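Dividing the Bearded Irises at Bramel

16 June 2023

The bearded iris beds at Bramel were last divided three years ago, and the work was due again this past summer. Readers of this blog will recall that flowering in the long bed along the Tasell Road fence had fallen away badly. Of the 63 clumps recorded there, only 19 produced a flower stem last spring. The rhizomes had grown over one another and the centres of most clumps were bare.

Lifting began once the hottest weather had passed. Each clump was raised with a fork, shaken clean and cut into single fans, each with a firm piece of rhizome and its own roots. Old centre pieces were discarded. Any section that was soft or had an unpleasant smell was put in the council bin and kept out of the compost. Leaves were trimmed to a hand's length before replanting.
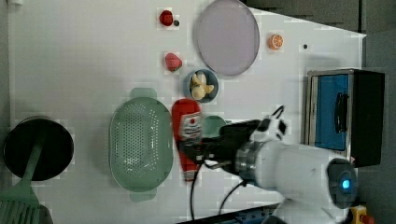
The replanted fans were set with the top of the rhizome level with the soil surface, facing north where the bed allowed. Spacing was increased to roughly 31 centimetres. The soil received a light dressing of garden lime and no manure. Watering was carried out at planting and again the following week, after which the bed was left to the autumn rain.

Two varieties require separate mention. Cosiretti, a ruffled apricot, has always been slow to re-establish in this garden and was moved to the raised bed beside the tank, where drainage is better. Tsang, the dark violet, needed no such care. It has made strong new leaf already and will probably need dividing before its neighbours.

Surplus fans were labelled by colour and passed to gardeners in the district. A small number of unlabelled pieces remain in trays of dry sand and will be potted before the end of August. Their colours will have to wait until they flower.

Weeding of the fence bed is continuing by hand. Mulch has been kept well clear of the rhizomes.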